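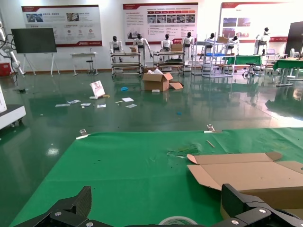
Gripper over the green bench mat, open carton on the floor behind, humanoids along the back wall.

Shared robot cell rules: frequently asked questions

Who wrote these rules?
Wanda Kowalczyk and Giang Hầu, for the Traltgate lab. Complaints go to Wanda.

We already have a risk assessment. Isn't that enough?
It's a document. Ask when it was last read by someone standing at the bench. Ours sat untouched from one July to the next while the layout changed 3 times.

Does packing material on the floor count as a hazard?
Yes. Paper scraps, plastic, open cartons, all of it. You can slip on it or trip over it, and a mobile base can drag it along. Clear it before you enable any arm. "We were about to tidy up" goes in the log as a no.

Can I use a cloth mat on the bench?
You can, if it is clipped down and in good shape. A creased or scuffed patch gets checked before each session, and a torn mat gets replaced. Fingertips catch on loose fabric more often than people admit.

The supplier says the robot is "collaborative." Do we still need a stop button?
Yes. That word describes how someone hopes the robot will be used. It tells you nothing about what you put in the gripper. A slow arm holding a sharp stick is still holding a sharp stick.

Do the humanoids count if they're just standing there?
They count until they are powered off and secured against falling. Standing still is not a safe state. Treat any robot you haven't checked yourself as live.

Werker sells a safety checklist app. Should we buy it?
We tried it. It has 20 screens, and people tapped through them without looking up. Joaquín Montecinos went back to one sheet of paper - it gets filled in, mostly.

Is 4,000 logged hours without an injury proof that the rules work?
No. The log shows 3,638 anyway, and it only knows what people wrote in it. Near misses are badly underreported, here and probably at your place too.

Who can approve an exception?
Agustina Zapata, in writing, before the work starts. Exceptions expire at the end of the shift.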